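Pre-purchase inspection checklist: tabletop manipulation cell
Site: Jolholm test room
Purpose: to decide which items go into the Liltier equipment budget, which can wait, and which need a second quote
Status: comments added after the May review

Mark each line Pass, Hold or Fail. A Hold must carry a comment and a budget code. A line with no mark is treated as a Hold.

Section A — Simulation before spend

A1. Arm model loaded in the simulator matches the arm on the quote. Pass.
Comment: Check the gripper as well as the arm. Jadier quotes the two separately and the gripper line has been left off before.

A2. Mounting position in the model can be built in the real room. Hold.
Comment: The model has the arm on a block beside the counter. We have no drawing for a block that will take the load. Chiriac has been asked for a price on a steel stand and for the floor fixing details. Code 13.

A3. Object set covers the work we intend to do. Pass.
Comment: Mug, cutlery, phone, egg and small flat items are all in the set. The mug is the main test piece for the first quarter.

A4. Object sizes checked against the real items. Hold.
Comment: The mug has been checked. The rest have not. Buy the real items first and measure them, then correct the model. The cost is trivial and can go through petty cash.

Section B — Gripper and fingers

B1. Finger opening is wide enough for the wall grasp, with one finger inside the mug and one outside. Pass.
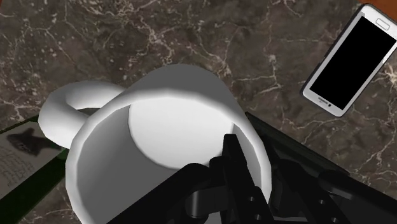
B2. Finger length allows the wall grasp without the linkage meeting the rim. Hold.
Comment: Clearance is the weak point of this gripper. The linkage needs space on both sides as the fingers close, and a tall mug takes most of it. Repeat the approach at three angles before the order is signed. If any of them touches, price the longer fingers from Jadier as a separate line.

B3. Grip force can be limited in software. Pass.
Comment: Limit to be set and locked before real crockery is used. The egg is not to be attempted with the default setting.

B4. Spare fingers included. Fail.
Comment: The quote covers one pair. We need 3 pairs in the first year on the basis of wear at Liltier. Amend the quote.

B5. Finger screws are a standard size and can be bought locally. Hold.
Comment: Awaiting the parts list. If the screws are special, order a bag of them with the spares.

Section C — Reach and layout

C1. Every object position on the counter can be reached without the arm going to a joint limit. Hold.
Comment: The near end of the counter is well within reach. The far end was tested only with the gripper pointing straight down. Test again with the wrist tilted, which the wall grasp may need.

C2. Forearm stays clear of tall objects during the approach. Hold.
Comment: Set a minimum travel height and record it in the cell file. Anything taller than that height goes to the far end or comes off the counter.

C3. Sharp items kept out of the mug trials. Fail.
Comment: There are knives in the current layout. This does no harm in simulation, but the layout gets copied to the real counter as it stands. Make a second layout without blades and use that one for the acceptance test.

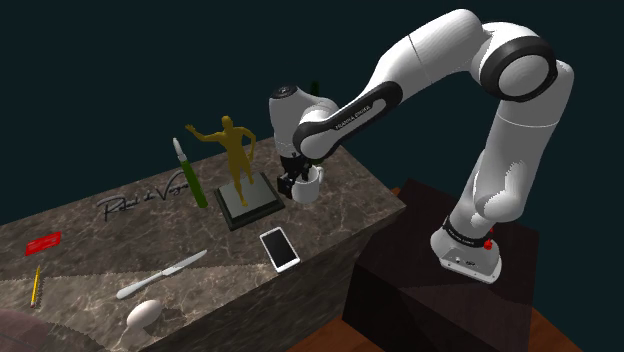
Layout for C1 to C3: arm on its block at the right, gripper at the mug, knives still on the counter.

C4. Working area can be guarded on all open sides. Hold.
Comment: Guarding was priced for a square table. The counter is a long slab, so the panel count is wrong. Chiriac to requote.

Section D — Stopping and isolation

D1. Emergency stop is within reach of the operator's normal position. Hold.
Comment: Cannot be judged from the model. Mark the position on the floor at Jolholm and check it with the operator seated and standing.

D2. Arm holds its position when power is removed. Hold.
Comment: Ask the supplier for this in writing. Test at delivery with the gripper empty, then with the mug held.

D3. Lockable isolator fitted to the supply. Fail.
Comment: Not in the room at present. This is electrical work and must be done before delivery. It has a lead time of 6 weeks.

Section E — Budget and timing

E1. Annual service included in the running cost. Pass.

E2. Training places included. Hold.
Comment: Two places are quoted. Cover for leave needs one more.

E3. Contingency held. Pass.
Comment: Ring-fenced for guarding and the stand — it is not to be used for extra cameras or objects.

E4. Total spend committed before acceptance is no more than 62 per cent of the approved sum. Hold.
Comment: Depends on A2 and C4. Recalculate when both Chiriac prices are in.

Fails at B4, C3 and D3 must be cleared before the order is released. Holds in sections A and C go back to the Jolholm planning meeting with the revised quotes attached.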